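Wenon is a catalog of small household things and the bins, drawers and boxes they end up in. It is kept as plain text files plus one folder of pictures, and it is meant for people who write sorting guides, labels and put-away instructions. Current maintainers are Amarachi Nwosu (records) and Baptiste Vidal (vocabulary).

## Contents

- `items/` – one record per object, 2,000 records
- `containers/` – one record per bin, tray, drawer or box, 107 records
- `mixed/` – records for groups of unrelated objects sharing one container, 194 records
- `vocab.md` – the controlled word list
- `CHANGES.md` – edits by release
- `pictures/` – reference pictures, not one per record

`mixed/` is the part most people come for. Earlier releases folded it into `containers/`, and anything that reads the old layout will need its paths changed. The `legacy_path` field is still filled in for records that moved.

## Record format

Each record is a short block of `key: value` lines. Order doesn't matter. Unknown keys are ignored by the checker but will be removed at the next release.

| Key | Required | Notes |
|---|---|---|
| `id` | yes | Lowercase, no spaces |
| `name` | yes | Everyday word, singular |
| `shape` | yes | From `vocab.md` |
| `color` | yes | Main color first |
| `surface` | no | Texture or pattern |
| `rigid` | yes | `yes`, `no` or `partly` |
| `contents` | no | Only if the record's author opened it |
| `sort_to` | no | Household category, see below |
| `note` | no | Free text, 40 words at most |

`contents` is left out far more often than it is filled in. A wrapped or closed box gets `contents: unknown` only when the record is used in `mixed/`, where the field can't be blank.

## Household categories

The `sort_to` values came from Osaze Mohammed's put-away sheets and were trimmed in March. The present set:

- `kitchen-dry`
- `kitchen-fresh`
- `linen`
- `paper-and-gift`
- `play`
- `tools`
- `undecided`

`undecided` is a valid final value. Please don't replace it with a guess to make a record look finished. Half of the objections we receive are about `play` against `kitchen-fresh` for small round things, and `vocab.md` has a section on it.

## How mixed groups are described

A mixed group is written from the container inward. First comes the container record, then the objects, then any relation between them that would change how a person picks one up. Relations use four words: `beside`, `under`, `over`, `inside`. Distances are not recorded. Neither is the order in which things were put in.

Objects that are only partly in view are written with `extent: partial`, and the fields that depend on the hidden part stay blank. A corner of cloth can have a color and a pattern. It can't have a size.

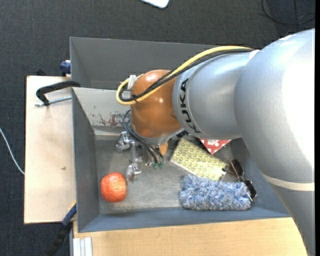
Naming in `mixed/` follows appearance, and a more exact name is used only when the record's author had the object in hand. This matters most for fruit, balls and wrapped goods, which people name quickly and disagree about later. The orange ball by the left wall of the gray bin is a fair case: its mottled surface suggests a small orange, but `name: ball` with `surface: textured, mottled` holds up either way, and `sort_to` stays `undecided`. The box in pale yellow-green patterned paper takes `name: box` and `surface: patterned paper`, with `contents: unknown`. For the red cloth with white polka dots, where only a corner shows, `extent: partial` applies and the record does not say napkin, scarf or towel.

Written out as a block, the ball looks like this:

```
id: mx-ball-orange
name: ball
shape: round
color: orange
surface: textured, mottled
extent: full
sort_to: undecided
```

And the cloth:

```
id: mx-cloth-red-dot
name: cloth
color: red, white
surface: polka dots
extent: partial
rigid: no
```

`shape` is required in `items/` but optional for partial objects in `mixed/`. `rigid` may be left blank in `mixed/` if the object hasn't been handled. The checker knows about both exceptions.

## Container wear

Stains, scratches and scuffs belong to the container record, under `surface`. Write the color and the place – "rust-colored stains, upper left wall" – and leave out the cause. "Rusty" was dropped from the word list after Halima Ogbonna pointed out that it was being used for paint, tea and old tape residue.

Wear is worth recording when the container will be used for food or cloth. For tool bins it can be skipped.

## Word list rules

1. Use the plain word. `box` before `carton`, `cloth` before `textile`, `bin` before `receptacle`.
2. Colors may be joined with a hyphen when neither one is clearly the main color (`yellow-green`, `gray-blue`).
3. Pattern words describe what repeats: `dots`, `stripes`, `checks`, `motifs`. Use `motifs` if the repeating shape can't be made out.
4. No brand names in `name`. They can go in `note`.
5. No words for value or condition (`nice`, `cheap`, `ruined`).

Additions go through Baptiste. A new word needs three records that can't be written without it.

## Known problems

- Wrapped boxes are over-assigned to `paper-and-gift`. Many of them were sorted by the wrapping alone. Being reviewed record by record.
- `partly` under `rigid` covers too much: padded envelopes, half-full bags, books with soft covers.
- Folded and crumpled cloth share one shape value. Amarachi Yusuf has a proposal in `drafts/cloth-shape.md`, not merged.
- Records imported from the Flokeo sheets use British color spellings in `note`. The required fields have been converted.
- Container depth is missing for most drawers.

## Checking a record

Run the checker from the top folder:

```
./gander items/your-record.txt
```

Gander prints the key and the line for each problem and stops at the end of the file. It does not fix anything. A warning on `sort_to: undecided` means the script is out of date – pull the latest copy.

## Contributing

Send one record per change. Put the reason for any edit to an existing record in `CHANGES.md`, on one line, with your initials. Edits to `mixed/` need a second reader, who should write their own names for the objects before looking at yours. Where the two lists differ, the broader word is kept.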